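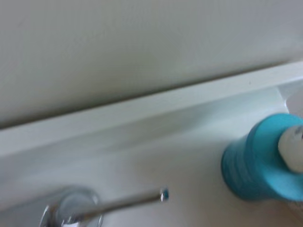
Bathroom sinks, and a word for the ledge behind them

A few of you wrote after the last Distside newsletter to ask whether we would ever get around to bathrooms, having spent so many pages on pantries and hall closets. Well, yes! Padmavathi Marar has been after me about it since May, and with people coming to stay over the next few weeks it seemed a good time to sit down and do it properly.

I want to talk about the sink, and mostly about the part of it that gets forgotten. Everyone wipes the bowl. Most of us give the faucet a rub when we can see our toothpaste on it. But the raised ledge at the back, the strip that runs along the wall, goes for weeks at a time in my house, and I say this as a person who writes a cleaning column. White on white hides a good deal - dust and soap film just look like a bit of shadow until you run a finger along it.

My own routine is very plain. Take everything off first, and I do mean everything, even the soap dish you think you can work around. Put it all on a towel on the floor. Then mix a small squirt of dish soap into a bowl of warm water, wring out a soft cloth until it hardly drips, and start at the back with the flat top of the ledge. After that comes the crease where it meets the wall. An old toothbrush is good for this, used gently, and if you have a line of caulk in there go easier still. Wipe down the front of the ledge, then the counter, and leave the bowl for last so that whatever you've loosened ends up going down the drain.

The faucet gets its own cloth, a dry one. Chrome doesn't need much more than a damp wipe and a good polish, and the place to spend your time is down at the base, where it sits on the sink. Kamala Shetty wraps a strip of old T-shirt around hers and pulls it back and forth like she's shining a shoe. I tried it on Sunday and was very pleased with myself.

Please keep gritty powders away from a glossy sink, whatever it's made of. They'll take the shine off a little at a time and you won't notice until the light catches it. If you're not sure what you have, soap and water is safe, and you can always do it twice.

Then the nice part, which is putting things back. I had eleven items beside my sink and returned four of them: soap, a cup, two toothbrushes. The hand lotion has gone to live by the bed, and I've been using it a lot more there, too.

Do write and tell me how you get on. Next time we'll be under the sink, so you may want to start gathering bags now.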